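Search this site Enter keywords Go

Blog > Football > Lower leagues

Last updated in November

Two points off Cusholm

We drew at Herath, and I drove home thinking we should have lost. Their keeper gave us the goal. After that we had one shot, from the halfway line, and it went out for a throw.

The away end holds 700 and was half full. Parking was fine if you got there by noon. I didn't, so I walked from the Brilolel depot.

The new left back looked slow again. I would play him in midfield or leave him out. The kid who came on late got past his man twice and should start next time.

Cusholm won, so they stay top. We have them at home in the spring, and I'd like it to still matter by then.

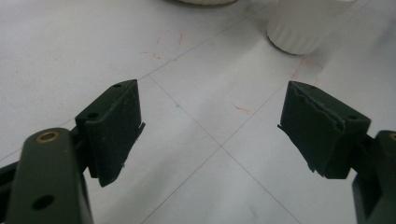 Next up: Hesa away

Hesa have a better field now and they pass more. Kickoff is 2 p.m. I already have my ticket.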